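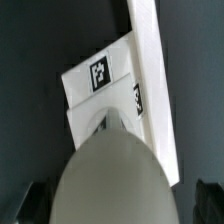 Who gets the last word? A newspaper obituary writer on the memorial page business

Jucélia Aguiar has been taking down death notices in Estbridge for 22 years, first by telephone, then by fax, now mostly from emails that arrive after midnight. I went to see her in July 2021 with a brochure from Plidby in my bag. Plidby sells online memorial pages through funeral homes. For $109 a family fills out a form, and the company's software turns the answers into an obituary and a page that will stay up, the brochure says, "for always."

I wanted to know what she made of it. I'll admit I had already made up my own mind.

"For always is a long time for a company that's four years old," she said, and put the brochure face down.

Her own trade is no charity, and I told her so. The paper charges by the line. A widow who wants to name every grandchild pays for every grandchild. Aguiar didn't argue.

"It's too much. I've said it in meetings. People cut the cousins, then they cut the church, and what's left is a date and a funeral home. So when somebody comes along and says, write as much as you like, one price, of course they go."

Do they write as much as they like? She doubts it. She pulled up one of the pages on her computer and read me a paragraph about a man who "lit up every room" and "never met a stranger." Then she opened a second page and read the same two phrases about a different man.

"I knew the first one a little," she said. "He met plenty of strangers. He didn't care for them."

I asked whether the old printed notices were really any better. Everyone in those is beloved, and everyone passes peacefully. She laughed at that, but then she got up and found a binder.

"They're stiff, yes. But look what they have in them." She ran her finger down a column. Where he was born, who his parents were, where he went to school, which company he drove for, what lodge. "Somebody can check that. Somebody looking for a great-uncle in sixty years can use that. What do they do with lit up every room?"

She has kept an index of every notice she has handled where the family later asked for a correction. It comes to 1381 entries. Most are spelling. A good number are survivors left out, and she doesn't believe all of those were accidents.

"Second wives," she said. "Sons who moved away. You learn to ask, is there anyone else? And then you wait. A form doesn't wait."
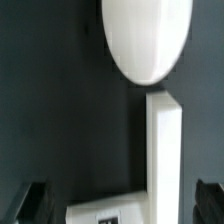

This is where I started to wonder if she was being a little romantic about the telephone. Surely a daughter can leave a brother out by phone as easily as on a form. Aguiar granted it. She also granted that she has made mistakes of her own, including the time she ran the notice for Nivaldo Cordeiro with his age as 106. He was 96. The family had told her clearly, and she typed it wrong.

"His niece called me at eight in the morning. She thought it was funny, thank God. We ran it again the next day at no charge."

Plidby's position on corrections is harder to pin down. I wrote to the company twice in June. Zhuoran Li, who answers its press mail, replied that families "retain full control of their loved one's story." I asked what happens when two members of a family disagree about that story, and who can edit the page after the person who paid for it has died. I got a link to the terms of service. They say the account holder decides. They don't say what comes next.

Gleice Teixeira runs the funeral home on Guimarães Street and offers the pages to her customers. She told me by phone that most say yes. When I asked whether the home receives a share of the price, she said it was "a normal arrangement" and that she would rather not discuss the amount.

Aguiar shrugged when I passed this on. Funeral homes have always taken a little for placing notices, she said, and the newspaper was never shy about it either.

What bothers her more is the storage. The library in Estbridge has the paper on microfilm back to its first year, and she has seen people come in from other states to read a single notice. She asked the library if it was saving the memorial pages too. It isn't.

"Maybe they'll still be there. I don't know. I'd like to see it in writing, with a name under it."

Before I left I asked if she had written her own. She has, and it runs to nine lines. She wouldn't let me read it, but she did say that her sister's name is spelled correctly and that there are no rooms in it.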